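Filed under: Home & Floors, Threads

Putting our floor refinishing notes in one thread. The place is 338 square feet, one main room and a hallway, third floor, no elevator.

Quotes first. Brerketti wanted 1,000 dollars for a full sand and three coats. Daver came in at 800 but only two coats, and you move your own furniture. We went with Daver.

12 replies
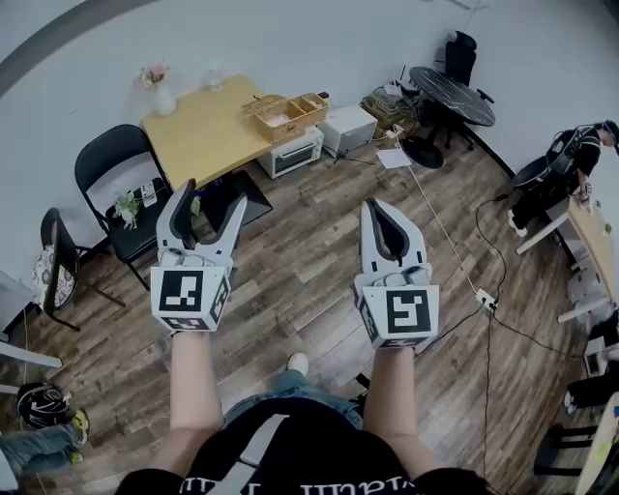
Color was the hard part. Rocío Londoño and I tested four stains on scrap and argued over two of them for most of July. She wanted something near black. I wanted the boards left alone. If you're deciding too, look at how a plank floor reads next to white walls like the ones in this photo before you pick - a dark stain in a small room makes every crumb show up.

We ended up with a clear matte oil. Lukáč makes it. The can says to wait overnight between coats and I would not push that. 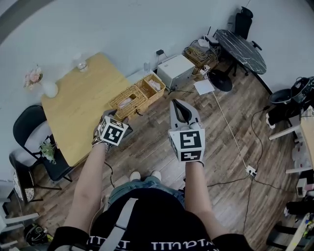

White sneakers, wood table.

On shoes: the finish marks easily for the first couple of weeks. Socks only. After that, soft soles are fine, but check the treads for grit.

Felt pads go on every chair leg. The stick-on kind slide off by the end of summer. Get the ones with a small nail in the middle.

31 shares
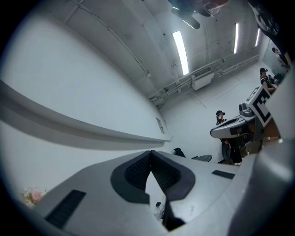
The nail kind cost more and you need to drill a pilot hole first or the leg can split. I did one without drilling and had to glue it. The other chairs went fine.

Cleaning is a damp mop, wrung out hard, and a little soap. No vinegar. Mandla Nkuna downstairs used vinegar on his for a year and it went dull in the walkway. He had to have it screened and recoated.
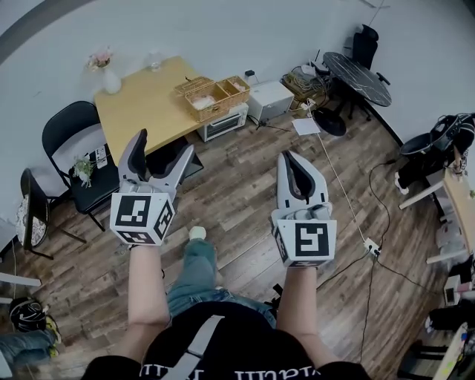

BRISTSKA, 12/07/2020

Update after living on it for a while. The hallway has two scratches, both from dragging the bookcase back in. The rest has held up. The smell was gone in a week with the windows open.

One thing I'd change - I would have pulled the baseboards before they sanded. There's a thin strip of old finish along the north wall that the edger didn't reach. A rug covers most of it.

Still have half a can of the oil if anyone in the building wants it for touch-ups.

9 comments · 44 likes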